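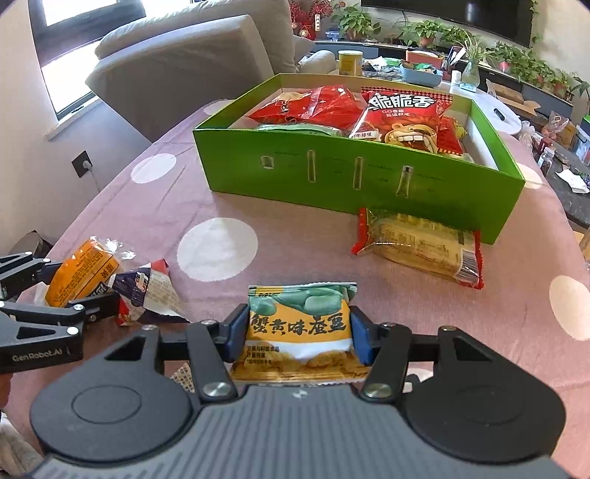 Crab roe flavor broad beans: who else is hooked?

Snacks and Small Bites board, Hollonon Forums

orianag
Posted 4 Jul 2021

OK, I need to talk about 蟹黄味蚕豆 with people who will understand. Crab roe flavor broad beans, the little single-serve packets with green at the top and beans printed on the front. My sister-in-law brought a mixed bag of Chinese snacks to our place and I ate every one of the bean packets before I even looked at the rest. They're so crunchy! And then there's this salty, slightly sweet, almost egg yolk thing going on that I can't stop thinking about.

Questions for the experts:
Is there real crab in these? My husband has a shellfish allergy and I've been keeping them away from him.
Which other flavors should I try first?
Do they keep once opened, or is that a silly question with a packet this small?

fermin_c
Posts: 842

Welcome to the club! I've been eating these since college and I still get excited when I see that green packet. They're fried broad beans (fava beans, same thing) with a seasoning powder. On crab, it depends on the maker. Some use a flavoring and some list crab or shrimp powder, so read the back every time and keep doing what you're doing with your husband.

Also, fava beans are a problem all by themselves for people with G6PD deficiency. Worth knowing if you put out a bowl for guests.

Next flavor: beef. Then the spicy one.

Horacio M
Posts: 2740

Beef is fine but I can't let that stand as the first pick. Garlic! The garlic ones are toasty and they go with a cold beer better than any peanut ever did. I do agree the crab roe is the best of the bunch though. I do a snack box for every family get-together, a big open box in the middle of the table with all kinds of small packets in it, and the crab roe beans are gone before anyone touches the candy.

uriel.palma

Am I the only one who likes the sunflower seeds in this flavor more than the beans? Same powder, and you get more of it per bite. The beans are too hard for me. I cracked a filling on one in May and my dentist was not amused.

fermin_c
Posts: 842

Uriel, sorry about the tooth, but more powder per bite is exactly why I don't love the seeds. With the beans you get the salty outside first and then that nutty middle. You need both parts.

Some brands split the beans and fry them without the skin — much easier to chew. Look for those before you give up.

orianag

Thank you all, this is so helpful! I checked the back of the last packet with a translation app and it was mostly a blur to me, so I'm going to treat it as a no for my husband. More for me.

Horacio, tell me about the snack box! How many kinds do you put in? I'd love to do one for my mom's birthday.

Horacio M
Posts: 2740

Happy to! I go half savory, half sweet. Beans, seeds, dried tofu, seaweed, then haw candy, little cakes, milk candy. Keep anything with oil in it away from the soft cakes if the wrappers are thin. Stand the packets up on their edges so people can flip through them like records. A bright tablecloth helps too, it feels like a party right away.

Don't buy the giant family bag of beans and pour it in a bowl. They go stale fast.

Patricio S.
Posts: 1035

Gotta disagree on the big bag. It's way cheaper and all you need is a jar with a good seal. I go through one in two days so stale never comes up. All those tiny packets make a lot of trash for a handful of beans.

Horacio M
Posts: 2740

Fair point on the trash. But two days! Patricio, your blood pressure.

uriel.palma

Jar is the way to go at home, packets for a party. I keep mine in the pantry with a bit of foil under the lid.

Oriana, if your mom has a sweet tooth, put in some sesame candy. It's next to the beans at most Asian groceries I've been to, and it's softer than you'd expect.

orianag

Sesame candy is on the list, and so are garlic AND beef, I'm not picking sides. Going shopping this week and I'll post what I find. If they have the split beans I'm getting an extra bag for the car.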